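The Last Bus to Heneck

The woman at the Nollham depot told him the 132 had stopped running to Heneck in 1990. She said it the way you'd tell someone the bathroom was down the hall. He would have to take the 181 to the Medow turnoff and walk from there.

He bought a ticket and sat down. He had a canvas bag with a change of clothes, a sandwich, and his father's keys, which were on a loop of green string. There were five keys on it and he knew what two of them were for.

The bus came at ten past four. It was him and a woman with a sack of onions. The driver had the radio on low, a man reading out grain prices. They passed the quarry and then the Tsolakis cannery, which had a new roof and the same old sign. His father had worked there for nineteen years on the labeling line. In April, when the first peas came in, he used to bring home cans with the labels on upside down. The family ate from upside-down cans until summer. 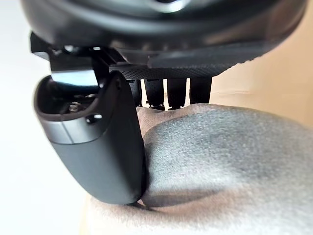 At the turnoff the driver asked if he was sure. There was nothing out there, the driver said, and it was going to rain.

"There's a house," he said.

"There's a few houses," the driver said, and opened the door.

He walked. The road had been paved once and then patched by somebody who didn't have enough to do the job. He ate half the sandwich. A dog came out of a yard and followed him as far as the bridge, then sat down and watched him go on without it. It did rain, but not much.

The house was the fourth one after the bridge. He had thought it was the fifth, and stood for a while at the wrong gate trying keys. When he got to the right one the gate wasn't locked at all. The front door took the long brass key, and he had to lift the handle while he turned it. His hand remembered that before he did.

Inside it smelled like pencils. He opened the windows in the kitchen and ran the tap until the water came clear. His sister had been there in the winter and taken the clock and the good pans. She had told him on the phone that she would, and he had said fine. Now he looked at the pale circle on the wall where the clock had been and found that he minded.
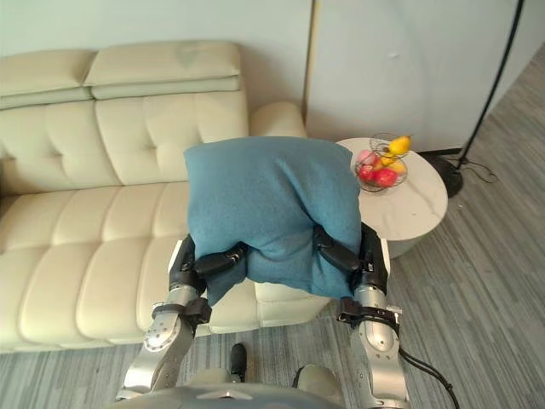

He called her from the step, where there was a signal.

"Did you find the papers?" she said.

"I just got here."

"They're in the desk. You need the little key."

"Which little key? There are three."

"Try them," she said. Then she asked if the pear tree was still up, and he said it was, though it leaned more than before. She was quiet. He could hear her kids arguing over something in another room.

"Do you want the clock back?" she said.

"No. Where would I put it?"

"Where it was."

"We're selling the house," he said.

"I know we are."

After they hung up he went in and tried the keys. The second one opened the desk. The papers were in a flat box, tied with the same green string, and under the box was a can of peas with the label on upside down. It had a dent in one side. He set it on the kitchen table, found a chair, and ate the rest of his sandwich.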